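The long table at Kirkulen

Some villages are known for a church, some for a cheese. Kirkulen, where the road gives up and the moor begins, is known among a certain sort of walker for its supper. Every year on the last Saturday in April the hall doors are propped open, the trestles are put end to end down the middle, and anybody who has come over the hill from Craddock on foot is given soup, bread and as much rhubarb crumble as they can decently manage.

I first went in 2000, with the wrong boots and a blister the size of a broad bean, and I have been back most years since (I missed two for babies and one for snow). The walk is 14 miles if you keep to the old drove road, and rather more if, like me, you insist on looking at the waterfall. You come down off the top in the late afternoon with your knees complaining, and you can smell onions frying well before you can see a roof.
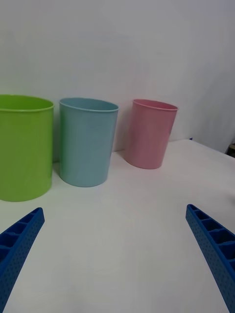
Bright plastic cups, with a lime-green one on the left.

The soup is leek and barley, and it has been leek and barley for as long as anyone will admit to remembering. There was a year of minestrone, which is spoken of quietly. The recipe lives on a card inside the pantry door, in three different hands, and the last line simply reads "more pepper than that". I have tried it at home many times and it is never the same, though I suspect what's missing is the hill.

People do ask me about it, usually after I have gone on a bit at somebody else's dinner table, and one thing comes up more than any other. 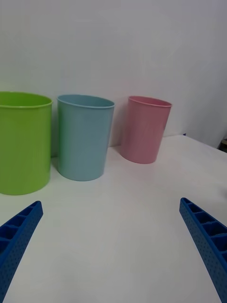

Do you have to book a place at the supper?
Walkers can simply turn up, but anyone coming by car is asked to put their name down at the Craddock post office by the Wednesday before.

After the crumble comes the dancing, or what passes for it on tired feet. The band is called Zodotance, two fiddles, an accordion and a drum that has seen better days, and they play from the little stage under the clock. Their slow waltz is a kindness to everyone. Then somebody's uncle calls for a reel and the whole room, 80 of us in a good year, goes round and round until the windows steam up and the smallest children have to be lifted out of the way and put to sleep on the coats. 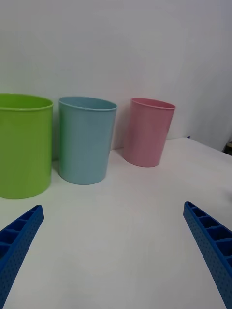

Green, light blue and pink in a row on a white tabletop.

I stay over these days, in a back bedroom above the Pluletti tea room, where they do a proper breakfast and don't mind muddy socks on the radiator. On Sunday morning the whole place is very quiet. You can walk back the way you came, or there is a bus at ten past eleven from the bridge, and last year, with a bag of leftover rolls on my lap, I took the bus.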